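Joly wanted the planner to be ready by four in the afternoon, and at two it was still choosing the wrong pen.

Iara Acuña sat with the laptop on her knees and read the log again. The task was simple when she said it aloud: take the pen, put it back in its compartment, wait. The policy had learned it from 384 recordings, and in the simulator it did it without trouble. With the real cameras, it stopped before the box, moved a little to the left, and stopped again, like a person who has forgotten a name.

"It is the latency," said Thierry Chauvin. He said this every day.

"It was the latency in December," she answered. "Now it is something else."

She opened the file where the two wrist poses were compared. Each gripper was following its own map, and the maps did not agree. The difference was small near the desk and became larger towards the window. She had corrected this once already, in the first week at Zallport, and she had been proud of the correction. It was 24 lines long. 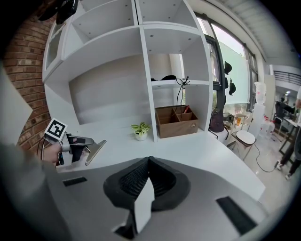

Thierry wanted to collect everything again. Iara did not. She asked him for ten minutes, and he went to telephone Clotilde Marty, who would have to tell the client if there was a delay.

The mistake was in her own 24 lines. She had written them tired, and she had taken the inverse of a matrix that was already the inverse. On short movements the filter covered the error – it was a good filter, Rosine had made it – and on long movements it could not. Iara changed one word. Then she changed the name of the variable also, so that the next person would not be ashamed as she was.

She replayed the recordings through the new code. The two coloured paths on her screen came slowly together, and after step 3000 they lay one on the other.

Thierry came back with the telephone still in his hand.

"Clotilde asks if it was the latency," he said.

Iara looked at the paths for a moment longer. "Tell her yes," she said, and started the training again.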